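# Session 5: Armoured trains and the railway war

Wed 5 June. Reading for this week: Campbell, chapter 2, and the two short extracts in the pack.

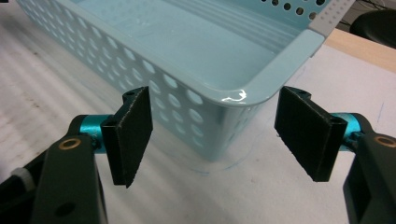 *Light blue plastic basket with perforated sides.*

## Where we left off

Last week we looked at armoured cars and why they were tied to decent roads. The armoured train has the same problem in a stronger form. It can only go where the track goes, and the enemy knows where the track goes. Even so, armies kept building them for decades, and the question for this session is why.

## What an armoured train was made of

Most trains followed a similar order, though crews changed it to suit the job.

- Flat wagons at the front and rear. These carried spare rails, sleepers and tools, and were meant to set off any mine before the engine reached it.
- Gun wagons, often with a field gun or naval gun in a turret or behind a shield.
- Infantry wagons with loopholes and machine guns.
- The locomotive, normally in the middle, with plate over the boiler and cab.
- A command wagon, linked to the engine by speaking tube or telephone. On smaller trains the commander rode in the tender.

Early protection was often improvised. Sandbags, timber baulks, boiler plate and old rails were all used. In South Africa one locomotive was hung with thick rope, which gave it the nickname "Hairy Mary".

## Uses

1. Patrolling a line and repairing it.
2. Moving artillery quickly behind a front.
3. Landing infantry at a station or bridge.
4. Supporting an attack where the line ran close to it.

The Western Front after 1914 gave little scope for any of these. The lines were fixed, and track near them was cut by shellfire. In the east the distances were greater, roads were poor and there were fewer troops to cover the ground. The Russian Civil War is the best known case, with trains on both sides acting as mobile bases as well as gun platforms.

## Weak points

Cutting the track behind a train was often more use than hitting the train itself. A steam engine also needed water and coal, so its range depended on water towers and depots that could be captured. Smoke gave its position away in daylight. Aircraft made all of this worse. By 1939 most trains carried anti-aircraft guns, and in Poland several were lost or abandoned after the line had been bombed.

Think about the gauge as well. Russian track was wider than the standard gauge used further west, so captured rolling stock had to be converted before it could be used across the break.

## The Standgate exercise

In groups, work through the Standgate map in the pack. You have one train, 400 infantry and a single line of track running through Perron junction to the river bridge. Decide:

- where the train waits overnight
- how many men stay on the bridge
- what you do if the water tower at Perron is lost

Write your plan on one side of A4. Araceli Ocampo will take the first group's plan apart at the start of the second hour, so be ready to defend it. Groups who finish early can try it again with the bridge already down.

## Terms to know

**Broken gauge** - a point where two track widths meet.

**Control wagon** - a flat wagon pushed ahead of the train.

**Railcar** - a self-propelled armoured vehicle on rails, used for scouting.

**Tender** - the vehicle behind the engine carrying coal and water.

## For next time

Read Audrey-Anne Campbell, chapter 3, up to page 204. Notes on railway guns are due at the start of Session 6. Bring the Standgate map back with you.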